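Baseball cap

A baseball cap is a soft, close-fitting cap with a rounded crown and a stiff brim at the front. The crown is usually cut from triangular panels joined at the top, where a fabric-covered button hides the meeting point of the seams.

Crown and button

Panel seams are stitched flat on both sides, leaving a shallow groove between two raised bands. Unstructured crowns have no stiff backing and fold easily between the seams – most washed cotton caps are of this type. 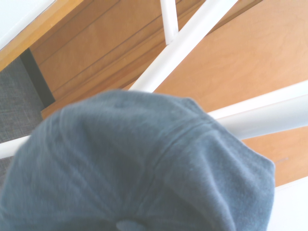 Brim and front

The brim is stiffened with a plastic or board insert and held by parallel rows of stitching. Logos are placed on the front of the crown, either embroidered directly or sewn on as a patch. Faded finishes come from washing the cloth or the finished cap.
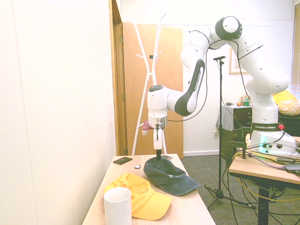

Storage should keep weight off the crown. The pattern maker Valter Wikström of Isaksson advised laying unstructured caps flat in a single layer – stacking sets creases across the panels.

Categories: Headwear | Caps | Cotton goods

Related articles
Bucket hat
Covered button
Flat-felled seam
Sun visor

Contact | © Olluva | Back to top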